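Pendovia (band)
By the Music Desk
September 20, 2024
Category: Folk and acoustic groups

Pendovia is a folk group formed in Asville, known for close vocal harmony and for songs built on old dance tunes. The group performs as a quintet, with fiddle, accordion, two guitars and double bass.

The members first played together at a weekly session in the Degefa, a small music room with seats for 70 people. Their early sets were made up of traditional material from the Skislow valley, much of it learned from recordings kept at the local library. Original songs were added gradually and came to fill most of the programme.

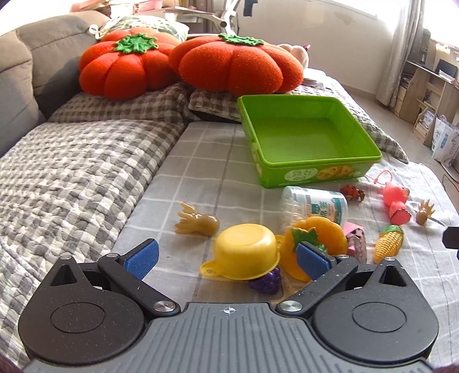 A yellow toy pot, upturned, among other toys.

The group's first album, Skislow, was recorded over 5 days in June and contains 13 tracks, all but two of them sung. Reviewers in the regional press praised the fiddle playing, although some found the second half too slow. A longer tour followed, taking in village halls, arts centres and two folk festivals.

Pendovia's arrangements usually begin with a single unaccompanied voice, with the instruments entering in the second verse. The accordion often carries the lowest part of the harmony, leaving the bass free to follow the melody. Concerts traditionally close with "The Asville Road", a waltz that has not been released on record.

Last updated: June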